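3. Where phones are put down at home

3.1 Households and procedure

The households in this part of the study were drawn from two towns, Travham and Jedport. A total of 100 households agreed to take part and 99 completed the full period of four weeks. The one that did not finish moved house in the second week, and its entries are left out of all counts below.

Each adult in a household kept a short paper log. An entry was made whenever the phone left the hand or pocket for longer than it takes to pour a drink. The entry gave the time of day, the room, the kind of surface, the way the phone was lying or standing, and what else was on the surface within reach. People were asked not to tidy for us. Most said at the closing interview that they had tidied anyway for the first few days and then stopped.

The logs gave 795 entries that were complete enough to code. Incomplete entries were mostly missing the surface. Several people wrote only "kitchen" or "by the bed," and where they could not later say what they had meant, the entry was dropped. We coded surfaces by what people called them. A sideboard that one household called "the hall table" was coded as a table. This makes the categories a little loose, but it follows the way people talk about their own furniture, and the question here is how people choose a place, so their words seemed the better guide.

The coding sheet was the one used in the Ferraro pilot, with two changes. The category "other flat place" was split into window sills and appliance tops, and a line was added for phones resting on their edge or end. The pilot sheet had allowed only face up and face down.

3.2 Surfaces

Wooden surfaces were named more often than any other kind. Tables came first, then desks, shelves, and bedside units. In the interviews people gave two kinds of account for this. The first was simply that the wooden table was the largest clear surface in the room they used most. The second had to do with the phone itself. Glass and stone were described as loud, and people with a bare phone said they did not like the sound of it being put down on them. Fabric was quiet but the phone could get lost in it. Sofas and beds appear in the logs mainly late in the evening, and several of those entries are followed by a note about having to look for the phone.

Many of the wooden surfaces had a strong grain or a dark finish. This mattered more than we had expected. On a plain pale table a dark phone can be found from across the room, but on a busy grain a phone in a brown or black case is easy to miss. Two households in Jedport had bought brightly colored cases for this purpose. Another kept a folded white cloth at one end of the table and put all phones on it. The cloth was washed weekly and during that time, according to the log, the phones went back to being left anywhere.

Dust and crumbs came up often in the free notes. Kitchen and dining tables are wiped after meals, but the small matter left between meals gets into charging ports and sticks to screens. People who put the phone face down complained of this most. Dark wood was said to show every speck, and some people gave this as the reason they wiped it more often than the kitchen counter, which was used far harder.

3.3 Position

Face up was the usual position in daytime entries. Face down was more common at meals and in bedrooms. Both results match what was found in the pilot and need little comment.

The edge position is less familiar. In 55 entries the phone was recorded as resting on its edge or end. In most of these it was leaned against something: a fruit bowl, a stack of books, a lamp base, the wall behind a shelf. The people concerned were usually cooking, eating alone, or on a video call. A smaller group of entries had the phone on edge with nothing noted as a support. We asked about these in the interviews, and the answers were mixed. Some people had forgotten to write down the support. Others had a phone or a case with flat sides and said that it would stay up if the table was level.

An upright phone takes up very little of the surface, which was mentioned by people with small tables. Its edge is also what others see first, so the color of the frame and the back can matter more than the screen. Figure 4 shows a phone in this position on a wooden surface of the kind discussed in 3.2.
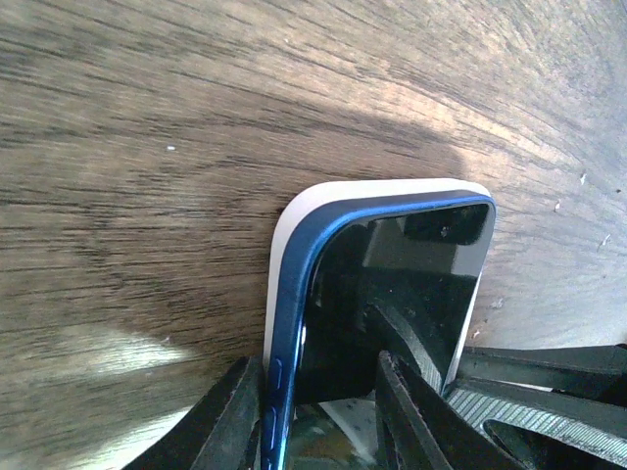
Figure 4. Smartphone upright on its edge on a wooden surface with pronounced grain. The frame is blue, with a pale band from the back panel or case along the top and left side. Small white specks lie on the wood.

Light was not one of the coded items, but it turned up in the free notes often enough to report. A phone lying flat under a window or a ceiling lamp picks up glare, and people moved it into a shaded part of the table or turned it so the screen faced away. On wood the light is often uneven, with a bright patch near the window and a dark stretch where a shelf or a person blocks it. A few notes describe reaching for the phone in the dark stretch and knocking something else over. Glasses of water were the usual victims.

3.4 Fixed places

Just over half of the households had what they called a place for the phone. In the others the phone went wherever its owner happened to be. We had supposed that a fixed place would go with fewer notes about searching, and for the hall and the kitchen this held. It did not hold for bedrooms, where people with a fixed place on the bedside unit still lost the phone in the covers.

Households with a stand or tray are treated separately. The Hulto tray was handed out to the Travham group at the start of the third week, as described in section 2. It is a shallow wooden tray with a raised lip, meant to sit on a table or sideboard. Use was high in the first days. By the end of the fourth week the tray still held a phone in some homes, but in others it had filled up with keys, coins, letters, and rubber bands, and the phone lay on the table next to it. One log entry reads in full: "Beside tray. Tray full." Entries of this sort were coded as table, since the tray was not in use as a place for the phone.

Children's phones were not logged. Parents mentioned them in the interviews, mostly in connection with charging, and those remarks are taken up in section 4 together with the notes on cables.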